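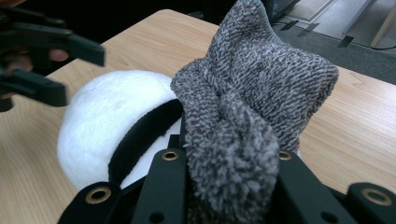

Black gripper fingers close on a grey knitted sock beside a white plush item.

Clestcombe textile sorters to work with grippers from June

Monday, December 18, 2023

Vekavard will automate part of the hand-sorting at its Clestcombe textile recovery site from June, the company has told staff. Two robot cells supplied by Eichhorn will take over the first pass on small items such as socks, gloves and soft toys.

Staff are now recording the task with hand-held grippers at a table. The recordings are used to train the cells, and the target is 3,000 completed picks before the end of the trial. Each session is limited to 13 minutes, after which the operator changes over.

The first pass is the most repetitive job on site — a sorter handles roughly 200 pieces in a quarter of an hour. Under the new layout, five posts move from the belt to grading and repair, where items are checked for wear and priced. Pay bands stay the same, but the early shift will start half an hour later.

Knitted goods remain the hardest class for the cells, as they fold and stretch when lifted. Rejected pieces will go back to a manual bench.

Vekavard's Clernport site keeps its present line for now.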